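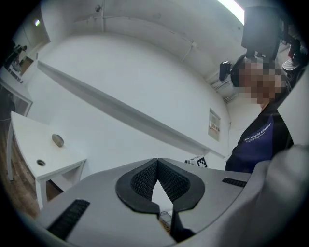

On site with Skolleo in Lirnberg.

FOR IMMEDIATE RELEASE

Skolleo Opens Sign-Up for Its Evening Courses in Lirnberg, With 600 Places and a Flat $18 Fee

LIRNBERG - Skolleo, the evening school for everyday skills, is very happy to announce that sign-up is open for its new season of short courses, which begins in February and brings 30 different classes to town for anyone who has ever wanted to hem a pair of pants, bake a decent loaf of rye, or finally understand what is written on the back of a pension statement. There are 600 places altogether, and every course costs the same flat fee of $18, whether it is bread, bookkeeping or beginner's Italian.

Each course runs for six weeks, one evening a week, starting at 6:30 p.m. and finishing by 8:15 p.m., so that people with an early start (and we know there are a great many of you in Lirnberg) can still be home at a sensible hour. Classes are kept small on purpose. We have found over the years that people ask far more questions when they aren't sitting in the back row of a big room, and the questions are usually the best part of the evening.

"We were bowled over by how many of you wrote to us over the summer with ideas," Skolleo said in announcing the season. "We read every letter and every e-mail, including the ones that came with recipes, and a good part of the new program comes straight out of them. The course on mending wool sweaters is there because you kept asking for it, and so is the one on pruning fruit trees, although we do have to warn you that the pruning will be done outdoors, in February, and you should dress for it!"

WHAT'S NEW THIS SEASON

The biggest addition is a full set of kitchen courses, put together with our friends at the Hauser bakery. Hauser has been baking in Lirnberg for longer than Skolleo has been teaching, and its bakers have been kind enough to share their evenings with us for four courses: everyday bread, rye and sourdough, sweet yeast doughs, and a course called Pies for Cold Weather, which we suspect will fill up first. Flour, butter, yeast and fruit are all included in the fee. Please bring an apron, a dish towel, and something to carry your baking home in.

For those who would sooner keep their hands clean, there is a new group of paper-and-pencil courses. Letters and Forms goes through the sort of mail most of us leave on the hall table for too long. A Household Budget You Can Live With does just what it says, and nobody is asked to share their own numbers with the class. There is also a gentle course on writing down family stories, open to all ages, for which the only thing you need is a notebook and one relative you are curious about.

Our old favorites are back as well. Basic Sewing, Bicycle Care, Beginner's Italian, Watercolors, and Singing for People Who Think They Can't are all on the schedule again. Bicycle Care has moved to the ground floor, much to the relief of everyone who carried a bicycle up the stairs last year. Singing has moved to the room at the far end of the hall, where it can be as loud as it likes.

HOW TO SIGN UP

Sign-up this year goes through Joltent, the booking service, and we hope you will find it a good deal easier than the paper slips we have used up to now. Choose your course from the list, fill in your name and a phone number, and you will get a confirmation by e-mail. If a course is full, you can put yourself on the waiting list on the same page, and we will call you if a place comes free.

We do know that plenty of our regulars would much prefer to talk to somebody, and that is perfectly fine with us. The Skolleo front desk is open on weekdays from 10 a.m. to 4 p.m. and can book any course for you while you wait. You can also pay there in cash. Printed copies of the program are at the front desk and on the counter at Hauser, next to the register, so you can pick one up along with your rolls.

Each person may book up to two courses to begin with. Any places still open in the last week before classes start can be booked freely, so if you have your heart set on a third, do check back.

A FEW PRACTICAL NOTES

Courses are open to everyone aged 16 and up, with two exceptions: the family stories course and Watercolors both welcome younger students who come along with an adult. You don't have to live in Lirnberg to take part, and we are always glad to see people from the villages nearby. The last bus leaves well after classes end, and there is bicycle parking in the courtyard.

If you book a course and find you can't come after all, let us know before the second evening and we will refund your fee in full. After that we can't give the money back, but you are welcome to pass your place on to a friend or neighbor. Just tell the front desk whose name to put on the list.

Tea and coffee are served in the hallway before every class, from 6 p.m. on. A surprising number of friendships have started at that table, and at least one very fierce argument over the right way to keep geraniums through the winter, so please do come a little early if you can.

TEACH WITH US

Skolleo is also looking ahead to fall, and we would love to hear from people who have something to teach. You don't need a certificate or any classroom experience. If you know how to do something useful and you enjoy showing other people how it is done, send us a short note with a description of your idea and the evenings that would suit you. We are especially hoping for someone who can teach shoe repair, and someone who can teach basic home plumbing. Teachers are paid for their time, and we will help you plan your first evening.

ABOUT SKOLLEO

Skolleo runs short, affordable evening courses in Lirnberg, taught by local people in small groups. Its program covers cooking, crafts, languages, music, gardening and the paperwork of daily life.

PRESS CONTACT

Members of the press are welcome to sit in on a class during the first week of the season. Please get in touch with the Skolleo front desk ahead of time to arrange a visit.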